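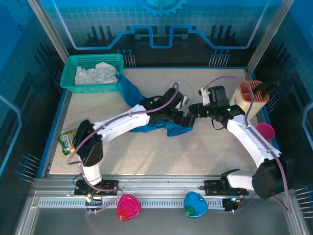 Left arm on the blue cloth, grippers close together in the middle of the table.

The Folding Corner at Medura

We get a lot of questions about the two white arms at the back of the Medura laundry room, so we finally made a page for them! Medura washes, folds and packs linens for small hotels and clinics, and since August a pair of robot arms has been learning to take on part of the folding. The work is a joint project with Rirow, who write the control software, and it has changed our days more than any of us guessed it would.

There's one picture up for now. The notes under it come from the people who share a shift with the arms, and we've kept them mostly in their own words.

Two arms, one cloth

Cloth is hard! A box has corners that stay where you left them, and a crumpled cloth has whatever shape it feels like having. That's why the job needs two arms, and why so much of the practice goes into picking up, spreading and letting go. Look at how near the grippers come to each other. Getting them to work that close without bumping took most of the first month, and the first time we saw it go smoothly there was real applause from the pressing tables.

The basket

The teal basket in the back corner has a crumpled white cloth in it. Baskets are a big deal to us. Before the project, every folder on the line spent a good part of the day bending over one, pulling out a tangle and shaking it loose. Ayodele Tijani has folded here for years and she was the first to ask whether the arms could start there, with the tangle, and leave the finishing to people. Her back thanks her, she says, and so do ours.

The other things on the table

The magenta sponge, the green-and-white snack packet and the little trays out front on the rail all get used as practice pieces on different days. Rirow likes variety. So do we, as it happens - choosing what goes on the table has become a perk of the early shift, and people bring in suggestions from home.

The walls

Everybody loves the walls. Blue circuit traces and a great big gear! Visitors always ask about them, and the school group from Suksawat wanted to know if the gear turns. (It's printed on, sorry.)

What a shift looks like now

Lawal Balogun used to run the second folding line. These days he starts at 6:30 in the morning, sets out the table, and goes through the notes from the day before. When a fold goes wrong he marks the spot where it went wrong, and he's gotten very good at it. He had no computer background at all when he started, and the training came to 50 hours, all of it paid and all on the clock. He still folds two afternoons a week and says he'd miss it otherwise.

In our best week so far the arms got through 395 practice folds. A good human folder would laugh at that number, and ours did, loudly. Speed isn't what we're after yet. What we've gained is time for the jobs that always got squeezed, like mending, checking for stains, and sorting the odd sizes that come in from Clesitz.

The part people ask about most

Yes, there were worries. We talked about jobs before anything was bolted down, and we put it in writing that hours would stay the same through the trial. A few folks were curious right away, a few kept their distance for weeks, and one of the distant ones now wants to learn the software. The lunch table is a lot noisier too - everyone has an opinion on how a pillowcase should be picked up, and Rirow's people write them down.

Coming by to see it

Staff families are welcome any afternoon after 3:00. Check in at the front desk and ask for Lawal or Ayodele. Closed shoes, please, and leave bags in the hallway. More pictures will go up once we start on fitted sheets, and we can't wait for that one.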